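3.2 Dining rooms and shared meals

The town of Cleltuneck was laid out in 1767, and its oldest houses had no room set aside for eating. Families ate in the kitchen, close to the fire. Separate dining rooms came later, first in the larger homes on the Skorklow side of the river and then in the row houses near the mill.

We compared floor plans from four neighborhoods. In three of them, the dining room shrank with each wave of building. The exception was Vorach, where lots were wide and builders kept a full room next to the kitchen until 2000. Owners there told us they used it daily — mostly for homework, bills and sewing, with meals coming second.

Table placement followed the size of the room. In small rooms, one end of the table was usually set near a wall, leaving a single clear path to the kitchen (Figure 5).
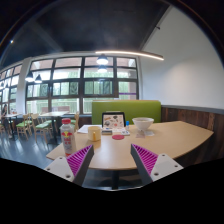 Figure 5. Table in a dining room, with one end close to the wall.

Households that ate together most nights did not have larger tables than the others. What differed was the walk from the stove. Srisuk's earlier survey of apartments found the same pattern, and we return to it in Section 4.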